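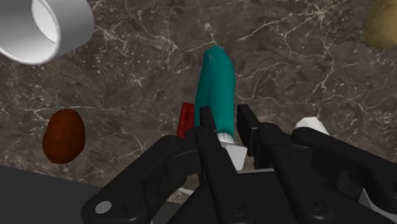 Gedentのレコードには、石材の産地情報は含まれますか。

産地は、納品書または採石場の証明書で確認できたレコードにのみ入っています。確認できないものは origin が空欄で、推定値は入れていません。

Gedent 石材カウンタートップ表面記録 データカード

概要
Gedentは、住宅および小規模店舗の天板に使われる天然石の表面状態を記録した表形式データです。収録数は1463件、1件が天板1枚に対応します。大理石、石灰岩、花崗岩、蛇紋岩、珪岩の5区分があり、区分は stone_class に格納されています。人造石と磁器質タイルは対象外です。

収集元
記録の大半は、加工業者Itasgateの検品票を転記したものです。残りはYusof石材店の修繕台帳に由来し、こちらは施工後の天板のみを含みます。両者は検品の時点が異なるため、比較の際は source 列で分けてください。

主な列
slab_id:天板の識別子。再研磨後も変わりません。
stone_class:石種の区分。商品名からの判定は行わず、酸反応と硬度の記録に基づきます。
base_tone:地色。乾燥状態で標準色票と照合した値です。
vein_density:脈の密度。低・中・高の3段階。
finish:本磨き、水磨き、革調仕上げのいずれか。
sealer_age:浸透性保護剤の最終塗布からの経過月数。
etch_flag:酸による艶引けの有無。
origin:産地。空欄あり。

前処理
検品票の自由記述欄は、語彙表Evaを用いて26語に正規化しました。「くもり」「艶引け」「白ぼけ」は etch として統合していますが、元の表記は note_raw に残してあります。寸法はミリ単位に統一し、厚みが部位によって異なる場合は最小値を採りました。

既知の問題
・蛇紋岩の一部が、旧版では大理石に分類されていました。現行版で修正済みです。
・sealer_age はYusof由来の記録で欠損が多く、欠損は未塗布を意味しません。
・脈と微細な亀裂の区別は検品者の判断に依存します。亀裂の有無を目的変数にする用途には向きません。
・暗色の本磨き材では、艶引けが過少に記録されている可能性があります。

版管理
更新は毎年2月に行います。修正は11件を超えた時点で中間版として公開し、それ未満の場合は次回更新にまとめます。列名の変更は中間版では行いません。

読み込み時の注意
文字コードはUTF-8、区切りはタブです。slab_id は先頭にゼロを含むため、文字列型で読み込んでください。空欄とハイフンは意味が異なり、ハイフンは「該当なし」を示します。

連絡先
管理担当:Ju-won Choo
誤記の報告には slab_id と該当列名を添えてください。検品票の原本の閲覧には応じていません。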